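About Us

Hi, and welcome to Berisha! I'm the person who answers the phone, threads the machines, sweeps up the pins and writes this page, so if you've ever emailed us, you've already met me. We're a small sewing school on the second floor of the old Gikier building, up the stairs with the green handrail, and we teach people who have never touched a sewing machine how to make things they'll want to wear.

I came to sewing backwards. I was working in the office at a company that sold zippers and I typed the word "zipper" all day long without having any idea how to put one in. One winter I bought a secondhand machine, jammed it, cried a bit, unjammed it, and made a skirt that was two different lengths depending on which side you stood. I wore it to work anyway. A coworker asked if I'd show her how, then her sister came along too, and before long I had four people around my kitchen table every Sunday and nowhere to eat dinner.

Berisha is my grandmother's street, by the way. People ask all the time. She lived there most of her life and did alterations out of the front room, and I liked the idea of having her address over the door.

Our main course is called Vakerow (yes, I made the word up, I needed something to put on the sign-up form and it stuck). It runs for 9 weeks, one evening a week, and you'll go home with a tote bag, a pair of pajama pants and a simple button-up shirt. The shirt is where everyone panics. Collars are fussy! But we take two whole evenings over the collar, and there's plenty of tea.
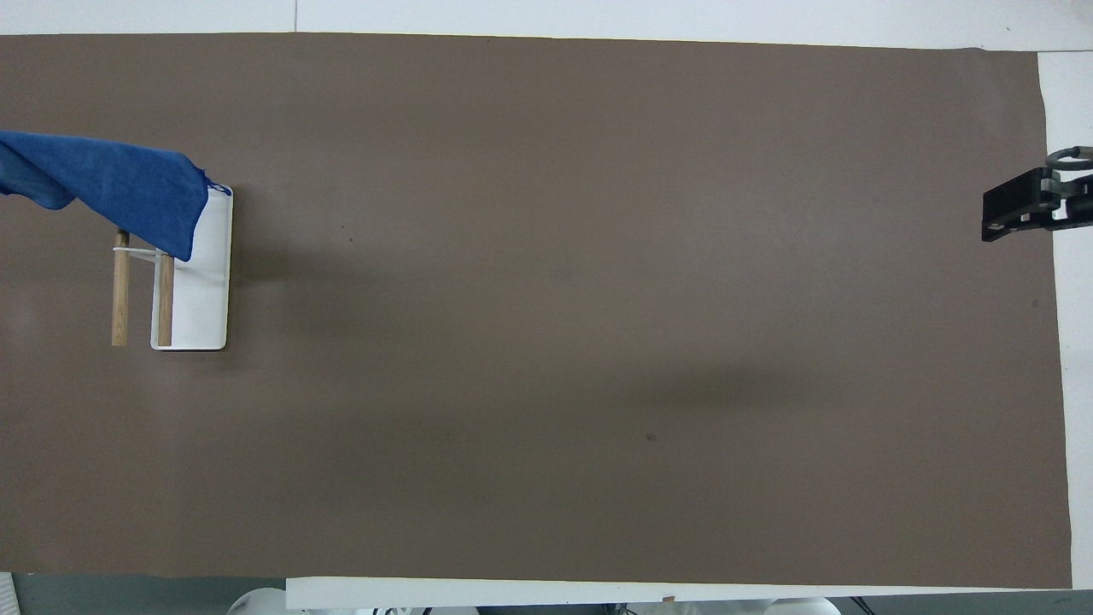

Pattern drafting is my favorite thing to teach, and it's where the second course, Droltex, picks up. You learn to measure yourself properly, draw a basic bodice from those measurements, and then change it into whatever you like. I'm a big believer in working large. Brown paper laid out flat over a white table, the way you see it here, gives you room to draw a full sleeve or a long skirt panel without taping six little pieces together, and a dark pencil line is easy on the eyes under evening lights. Some of our students move on to proper dotted pattern paper later and love it. I've tried it and gone back to brown every time.

We keep classes small on purpose, because I've sat in the back of a big workshop waiting forty minutes for someone to look at my bobbin, and I wouldn't wish it on you. You don't need to own a machine. You don't need to be good at math either, although I'll admit there's some dividing by 4 in the drafting course and I do keep a calculator in the scissors drawer.

Fabric is the other thing people worry about. For the first few weeks we practice on whatever's in the scrap bins, mostly cotton and old bed sheets, so it doesn't matter a bit if you sew a leg shut. (Somebody always sews a leg shut. Last term it was me, doing a demonstration.) Once you're ready for the real thing, I'll happily talk you through what to buy and what to leave in the store. Please wash it before you bring it in! A shirt that fits on the last night of class and shrinks the next morning is a sad, sad shirt.
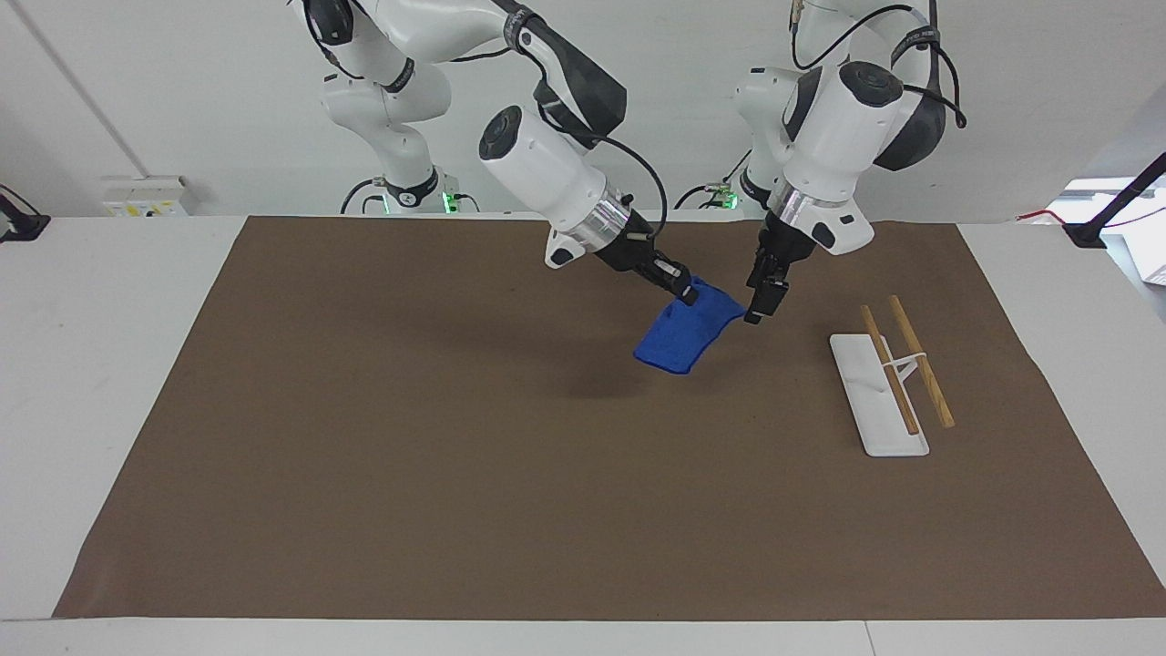

Blue cloth held above the brown paper.

Every October we hold a mending night, open to everybody, students or otherwise. Bring one thing that needs fixing and we'll help you fix it. Entry is free and there's a jar for thread money. We've had ripped coat linings, a tent, a stuffed rabbit with one ear, and a wedding veil that had met a rosebush. The rabbit took the longest.

New courses open for booking at the start of each season and the evening ones fill up fast, so do get on the mailing list if you're thinking about it. If the stairs are a problem for you, there's an elevator on the parking lot side, just ring and I'll come down and let you in. The bell is a little quiet, so give it a good long press.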